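2021-02-11

Notes on the household goods table, Stoltow line. Mostly for the people taking over in the next rotation.

The Treller arm now does the tote moves on the packing side, up to 2000 a shift. What's left for us on that side is clearing jams and signing the Plukitz sheet. Two of the packers have moved over to demonstration work with the hand-held grippers. They were asked first, and both kept their old pay grade, which I want written down somewhere.

What changed for them, as they tell it:

- Less walking and lifting. Backs are better.
- More standing in one spot. Wrists are worse, mainly the left.
- Breaks used to come when the line stopped. The table never stops, so we set 10 minutes every hour.
- They miss talking to the dock crew.

Small items are the slow part. The soap dish task needs both hands working slowly, and anyone who packed for years wants to go fast. Pearce fixture is still on order, so we place things by eye for now.
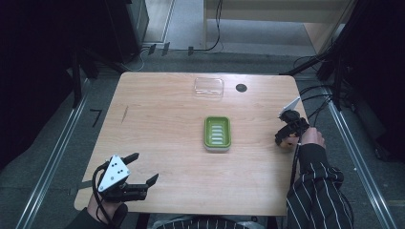
Cable on the right gripper still pulls at the sleeve when you reach across. Tried a loop of tape at the elbow, no better. Will ask for a longer lead.

Open question from the packers: once the arm can do small items too, what is their job? I had no answer. The December plan only covers totes. Raised it with the office, waiting to hear.

To do: floor mat, longer lead, lower the table a notch if the legs allow it.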